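Posted 5 Aug 2019 by Fenna Dierckx

The bed that has too many things on it

Keabetswe Nkuna has made beds for a living since she was twenty, first in a motel near the highway and now for the families who call her to help with their bedrooms. She does not like the word "organizer." When I asked what she would put on a business card, she thought for a while and said, "I fold blankets. People understand this."

We met in June to talk about what belongs on a bed and what does not.

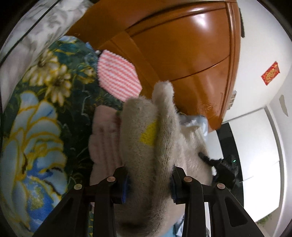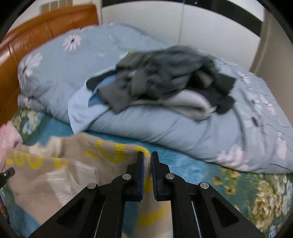 Soft toy and flowered quilt, first picture; knitted blanket and folded duvet, second picture.

I began with the flowers, because I grew up in a house where all the bedding was white. Keabetswe laughed at me. "You are afraid of patterns," she said. "Many clients are afraid also. They think two flowers will fight." Her opinion is that large flowers are easy to live with, and that the small grey geometric prints, which the shops now sell everywhere, are the ones that make a room look tired. A deep green with big blue flowers hides a lot, she told me, and a child never complains of it.

About the duvet she is more strict. She folds it toward the headboard in the morning and leaves it there while she works on the rest. "If you spread the duvet first, you will have to lift it again for everything you forgot under it. Socks, a book, one time a sandwich." She said she does not press it flat. A thick fold can stay thick.

I wanted to know if a padded headboard needs special care. She prefers a dry cloth, passed along the seams from top to bottom, and a damp one only where hands and hair have touched it. She had a client, Lieven Cuypers, who used furniture polish on his. "He could not sit against it for a week. His shirt was sliding."

The knitted blanket is the piece she spoke of with most warmth. Knits should be folded, in her view, and never hung from a hook, as the weight pulls the stitches long. She takes hold of the edge, finds the opposite edge and brings them together, then does the same again. She washes such a blanket 4 times in a year, in cool water, and dries it flat on two towels. I told her that I wash mine with the jeans. She did not answer, but she wrote something in her notebook.

And the soft toys? Here I expected a rule, and she has none. In one house in her care, the daughter of Korkor Annan owned more than 100 of them, and all were kept on the bed. Keabetswe asked the girl to choose who sleeps there and who sleeps on the shelf. It took the whole afternoon. "She chose 20 for the bed. I said it is fine. It was her bed, and I was not going to sleep in it."

Long fur she brushes with an old baby brush, after the toy is fully dry. Toys with striped or coloured parts she washes by hand, one by one, with a little dish soap. She does not trust the machine with ears.

Before I left I asked if her own bed was made that morning. "Of course," she said. Then, after a moment: "The blanket, no. The cat was on it."

Last updated 5 weeks after posting, to correct the washing advice for knits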